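Re: [homekeeping-list] flat sheets that will not stay put

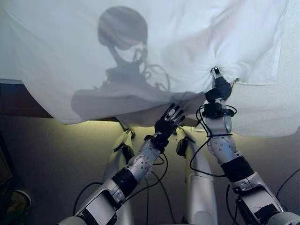

What I do with a big flat sheet

Hi all, Manee Noiphan here, back after most of February without reading a single digest (sorry to everyone whose question I missed!).

On 16 Mar 2026, Joan Kundel wrote:
> I bought two king flats at the Brandero closing sale and I can't get
> either one on straight. By the time I've got one side even, the other
> side is on the floor. My mother did this alone every Saturday and
> never seemed to walk around the bed more than once. Is there a trick?
> Also, do you all iron yours? Mine come out of the dryer looking
> like a paper bag.
> Joan

Joan, your mother was working from the corners, I'd bet money on it. I spent years grabbing a sheet by the middle of the edge and flapping it, and all that does is move the mess from one side to the other.

First thing is to find the wide hem. That one goes at the head. On plain white sheets I can never see it in a dim bedroom, so I run the edge through my fingers until I feel the deeper fold, and then I stay on that edge until I get to a corner. Pinch it right up close to the hem and don't let go! If you take hold too far in, you get all those little creases fanning out from your fingers and the edge hangs crooked.

Lay that corner down where you want it, then walk the hem across to the other one. Leave the foot end in a heap for now. Once the top is even I go down to the foot, pull it toward me once, and look at how much is hanging on each side. Mine is usually off by a hand's width. You fix that from the foot, with a small tug, and leave the top alone.

Tuck the foot first, then do the corners. I do mine the hospital way - my aunt ran the linen room at the old Stesov hotel and she'd strip the bed if she saw it done any other way.

On ironing, no. I iron pillowcases and that's the end of it. A thin cotton sheet is going to have some wrinkles in it and I've made my peace with that. What helps is taking them out of the dryer a little damp and putting them straight on the bed, then smoothing from the center out with your flat hands. Leave the blanket off for an hour.

Somebody is going to bring up thread count, so I'll say that my 600 sheets are heavier and slide around a lot less, but I like the thin ones better in summer. I've got a thin pair from Śliwiński that's lasted 13 years and I still reach for it first.

Let us know how the second one goes on, Joan!

Manee

Comments

patty_w: The wide hem! I've been putting it at the foot this whole time.

Dell R.: I put a laundry pen dot on the inside of the top hem, left corner. Saves hunting for it.

Joan Kundel: Got it on in one try last night. Still wrinkled but it's straight. Thank you Manee.

Last updated: March 2026

Contact the list owner | © Homekeeping List | Back to top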